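Home Manuals Water Softeners Evora 400 Section 6
August
By Mwanaisha Kariuki, Grilarach Support

6. Setting the regeneration cycle

Complete Section 5 before you start. The bypass valve must be in the SERVICE position and the brine tank must hold at least 80 pounds of salt.

1. Plug in the control head. The display shows 12:00 and flashes.
2. Press SET once. Use the arrow keys to enter the time of day, then press SET again.
3. Enter the hardness of your water in grains per gallon. If your test report gives parts per million, divide that number by 17.1.
4. Enter the number of people in the household.
5. Choose a start time for regeneration. The factory setting is 2:00 a.m.
6. Hold SET for five seconds to save. The display stops flashing.

Note: The unit passes untreated water while it regenerates. Pick an hour when no one showers or runs the dishwasher.

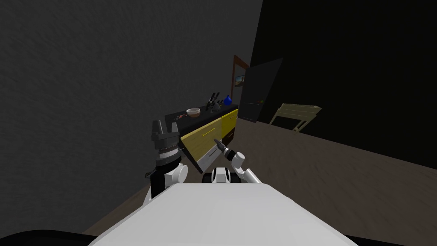 Jaanus Kļaviņa wrote to us from Drernville that his display went back to 12:00 after every power cut, and asked whether the hardness setting was lost too. It is not. Hardness and household size stay in memory. Only the clock needs to be set again, unless the backup battery is fitted (part 1691, sold separately).

7. First manual cycle

1. Hold REGEN until the motor starts.
2. Check the drain line for leaks at both clamps.
3. Let the cycle finish. Do not unplug the unit.
4. Run a cold tap for three minutes to clear any air.

CAUTION: Do not connect the drain line directly to a sewer pipe. Leave an air gap as shown in your local plumbing code.

If the display reads Err 3, turn the bypass valve to BYPASS and see Section 9. Owners of the older Azimi 754 head should use the separate sheet packed with the valve.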